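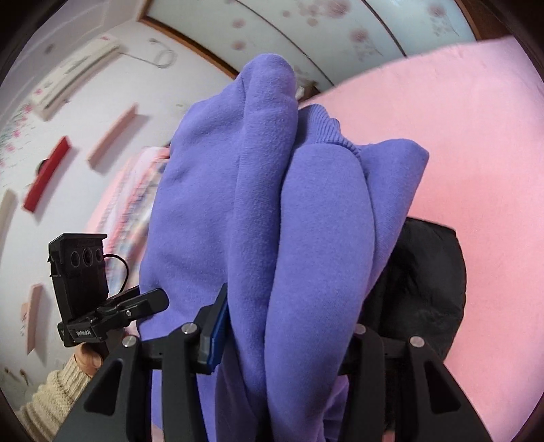
Laundry and Clothing Care

Product Assessment: Nestunia Compact Heated Airer

Prepared by Océane MacPherson, Household Equipment Desk

The Nestunia Compact is a folding heated airer intended for apartments and smaller houses in which an outdoor line is unavailable or of limited use through the colder months. It competes with the Kivent Upright, which this desk assessed last winter, and with the older Beddoe three-tier model still found in many rental properties. The unit under review was bought at full retail price from a shop in Larescombe. The manufacturer was not told of the purchase and has had no part in the preparation of this assessment.

Testing was carried out through June and July in a second-storey flat with no ducted heating and one north-facing window. The airer was used for ordinary household washing: bed linen, towels, school uniforms, work shirts, tracksuit pants and a quantity of windcheaters and hooded tops. Fleece garments were included in most loads. They are the items most often reported by readers as coming off an airer damp at the cuffs, the waistband and the join of the hood.

Assembly

The airer is supplied in one carton with the wings folded flat. Four feet are pushed on by hand and locked with a quarter turn. Gordon Gauthier, who carried out the assembly, found the rear feet stiff and recommends laying the unit on a carpeted surface while they are fitted. No tools are needed. The printed instructions are legible and adequately illustrated, although the paragraph dealing with the timer refers to a button that does not appear on the model as sold. An amended sheet can be requested from the distributor. Ours arrived after a wait of nine days.

Once opened, the frame is steady on tile and on floorboards. On thick carpet it leans slightly if one wing is loaded before the other.

Drying performance

Heat is delivered through the horizontal bars only. Garments laid directly across a bar dry well along the line of contact and slowly elsewhere, a limitation common to every airer of this pattern. The optional cover, sold separately, changes the result considerably. With the cover fitted, a mixed load hung in the early evening was ready to fold by 7 am on most occasions. Without it, shirts and pillowcases were ready at the same hour but towels and heavier tops were not.

For hooded garments the desk obtained the best results by placing the body across two adjacent bars, drawing the hood clear of the shoulders, and turning the garment once before bed. Drawstrings and metal zip pulls should be kept off the bars, where they become uncomfortably warm. Ribbed cuffs and hems were the last areas to dry in all conditions. Items that felt dry when lifted from the airer were frequently still cool and slightly damp along these bands, and it is worth spreading them flat for a time before they are put away in a drawer.

Delicate knits were tested on the lower setting. No shrinkage or scorching was observed. Jade Gill, who handled this part of the programme, noted faint ridges on two merino jumpers where they had rested on the bars overnight. The ridges came out with light steaming.

Running costs

The rated draw of the unit is 252 watts on the high setting. Left on overnight it costs a good deal less to run than the vented tumble dryer previously used in the same flat, but households should bear in mind that it will be switched on for far longer. A family doing a load every day may find the difference smaller than expected. The timer can be set in one-hour steps and was accurate throughout. It does not retain its last setting after the power is turned off at the wall, an irritation that was raised by all members of the desk.

Moisture is released into the room. A window should be left ajar or a dehumidifier run, particularly in bedrooms. Condensation formed on the inside of the glass on every night the window was kept shut.
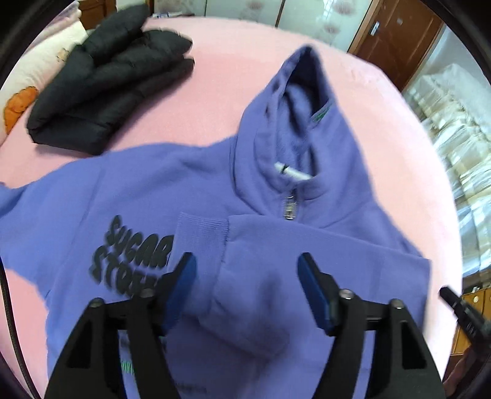 Can the airer be used for fleece and other heavy tops without the cover?

It can, but they should be spread over two bars, turned at least once and given a second night if the cuffs or hood seams still feel cool.

Durability and servicing

The hinges showed no wear at the end of the test period. The white coating on the bars marked in two places, both near the centre, after contact with a belt buckle. Carter Lévesque examined the plug, cord and junction housing and found them well finished, with a cord of sufficient length to reach a power point on the opposite side of a small laundry. The cord exits on the left side only and cannot be moved.

The warranty runs for two years and covers the heating element and the timer. It excludes the coating and the cover. Replacement feet may be ordered through the distributor, and the telephone service answered our enquiry promptly on both occasions it was called.

Storage

Folded, the Nestunia stands upright without support and will fit beside a refrigerator or behind a door. The cover folds to the size of a pillowcase but has no bag or strap of its own. The Kivent Upright takes up less floor when open but cannot be folded flat, and for that reason is less suitable where one room must serve several purposes.

Reader responses

Earlier in the year the desk invited subscribers to describe how they dry clothing in winter, and 1,904 replies were received. Many came from households that had given up an outdoor line on moving into a flat. Lucero Ccori compiled the replies, and a fuller account will appear with our spring buying guide. The complaints most often made of heated airers concerned uneven drying and the separate pricing of covers. Both apply here.

Assessment

The Nestunia Compact is a sound appliance for one or two people, and for larger households as a supplement to a line or dryer. It should be purchased together with its cover. The desk would like to see a timer that remembers its setting, a corrected instruction booklet and a small increase in the spacing between the lower bars.

Recommended, with the cover. Recommended with reservations if bought alone.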